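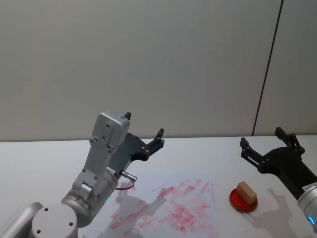 Large table rocks on an uneven floor, how do I stop it?

Posted in Home and Workshop, Wednesday, May 30, 2018
Viewed 2663 times

gravelpath

We have rented a ground floor unit in Ditthorpe and the floor is old concrete with a skim over it. The table has a steel frame with 4 legs and a white top. It rocks corner to corner whenever anybody leans on it. I have tried folded card, which lasts a day or two and then squashes flat, and a bit of rubber mat, which walks out from under the leg.

There are plastic caps on the legs but no screw feet. I can't fix anything to the floor under the lease. It also has to be moved now and then so the cupboard behind can be opened.

Is it the floor or the table? And what do people use that stays put?
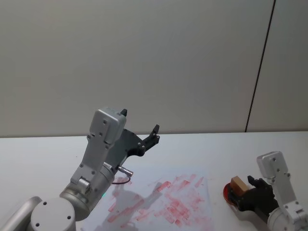 White table top

tenon_and_peg

Find out which it is first. Turn the table a quarter turn on the same spot and try it again. If the same leg is off the ground, the table is twisted or that leg is short. If the gap has moved to another leg but is over the same bit of floor, it's the floor.

If it's the floor, fit adjustable feet. Pull off the plastic caps and measure the inside of the tube, both ways, because it often isn't quite square. You want threaded inserts that tap into the tube and feet that screw into those. Clevico do a set in most sizes and I paid £36 for mine with the larger pads. They give up to 20 mm of lift, plenty for a skimmed floor.

Wind all the feet right in to begin with. Put a level across the top, bring up the lowest corner, then do the others. The last foot should only just touch. Then do up the lock nuts. People leave these loose and wonder why it starts rocking again in January.

Mark the floor round each foot with a pencil so that it goes back in the same place after you have moved it.

oldbrewhouse

Mine was the frame. One of the bolts under the top had worked loose and it took five minutes with a spanner. Check those before spending money.

Slackwater

Just use a beer mat. Otherwise Skindgate market has a stall with hard plastic wedges, the sort fitters use under kitchen units. They don't squash like card but you will be kicking them out every time you move the table, so the screw feet are probably better for you.

gravelpath

Thanks all. Did the quarter turn and it is the floor. The bolts were tight. I have ordered the feet.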